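Minutes of the Packaging and Waste Working Group, Bistthorpe site

November 3, 2025

Present: Edit Nyitrai (chair), Tibor Boros, Femke Visser, Ferenc Vincze
Apologies: Erzsébet Virág
Minutes taken by: Femke Visser

## 1. Minutes of the October meeting

Agreed as a correct record, with one change. Under item 4, "return pallets" should read "return crates". FV to correct the file copy.

## 2. Matters arising

The signs for the mixed recycling point by the goods entrance have been put up. TB reported that the old signs are still on the inside of the doors and contradict the new ones on the question of coated paper cups. Coated cups go in general waste until the collection contract changes. TB to take the old signs down.

The request for a second food waste bin in the upstairs kitchen was passed to building services and has not been answered. Carried forward.

## 3. Stretch film

FVi presented the results of the film trial on outgoing pallets. The thinner film was used on 17 pallets to Nogueira. All were received, and the goods-in desk at Nogueira reported split film on 2 of them, both at a lower corner. No goods were damaged. Both pallets carried crates with an exposed metal corner, and FVi's view is that the film was cut by the corner and did not fail under load.

EN asked whether the wrapping pattern had been the same on every pallet. FVi confirmed that it had, except that the tension on the machine was reduced after the first day. He had not recorded which pallets were wrapped before the change. It was agreed that this limits what can be said about the splits.

Corner boards were discussed. Card boards would deal with the problem but add material back, and the group has no weight for them. TB noted that the boards Teltano supplies are made from recycled fibre and can go in the card baler after use, provided the tape is removed.

Agreed: the trial continues with the thinner film on standard crates only. Pallets with exposed metal corners return to the old film for the time being. Tension setting to be written on the pallet sheet.

## 4. Returnable crates

The Gindik crate scheme has been running for 6 months. FV reported that returns are slow, mainly from customers who receive mixed loads and keep the crates for their own storage. The crates are marked on one side only, and the mark is hidden when they are stacked.

Options considered were a deposit, a second mark on the short side, and a line on the delivery note. EN was not in favour of a deposit at this stage, as it would need a change to invoicing and she did not expect finance to take it up before the new year. TB preferred the second mark. FVi pointed out that labels come off in the crate wash and that any mark would have to be printed or moulded.

Agreed: delivery note wording first. FV to draft. TB to ask Gindik for a price for marking both sides on the next order.

## 5. Sorting of rigid plastics

Erzsébet Virág sent a written note. The recycler has twice rejected the rigid plastics cage because of mixed polymers and foam inserts left inside black trays. Black parts are a particular difficulty, as the recycler's optical sorter does not read them reliably, and they now have to be kept apart and marked with the polymer code by hand.

The group accepted the note. There was some discussion of where a separate cage could stand. The space beside the baler is needed for access – the service engineer raised this at the last inspection – and the corridor is a fire route. FVi suggested removing the disused rack in bay 2. EN to check with the site manager whether the rack may be scrapped.

Parts with metal fixings still in place are not to go in either cage.

## 6. Any other business

TB asked whether printer cartridges are still collected. They are, from the post room.

The meeting closed without a date for the next one. EN to circulate.

## Actions

| Action | Who |
|---|---|
| Correct October minutes | FV |
| Remove old signs at goods entrance | TB |
| Add tension setting to pallet sheet | FVi |
| Draft delivery note wording | FV |
| Price for crate marking | TB |
| Ask about rack in bay 2 | EN |
| Circulate date of next meeting | EN |

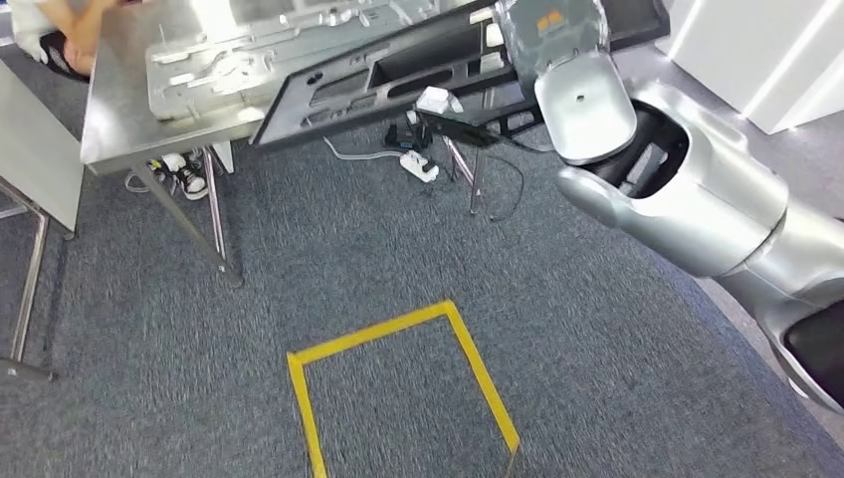

Black plastic panel by the steel table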